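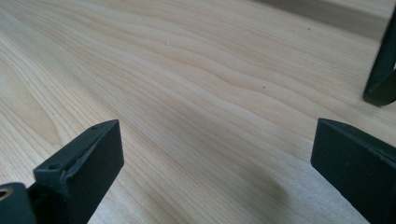 The Trouble With a Free Afternoon

Ever since I left Oltel, people have been asking what I do all day. They ask kindly, the way you'd ask after someone's knee. For a while I had an answer ready, with a pottery class in it. There was no pottery class.

I think we oversell hobbies to people who quit their jobs. You spend years in meetings, you finally get out, and everyone you know wants to see a plan. My old colleague Iqra Gondal sent me a spreadsheet with 40 suggested activities, sorted by cost. Beekeeping was near the top, so she clearly hasn't priced bees.

I did try. I learned 15 chords on a guitar and can move between two of them. I signed up for Italian in May and can now order coffee from a very patient person. Both were fine. Both came with reminders, streaks and a weekly email telling me how I was doing, and I'd had quite enough of those at Oltel.

What I like is walking to the library the long way and reading whatever got left on the returns cart. Last week it was a history of drainage. I got 30 pages in and put it back, and no one scheduled a follow-up.

My brother-in-law says this isn't a passion. He has a passion, and it takes up his whole garage. I've offered to come over and look at it some afternoon, as I've got a few open.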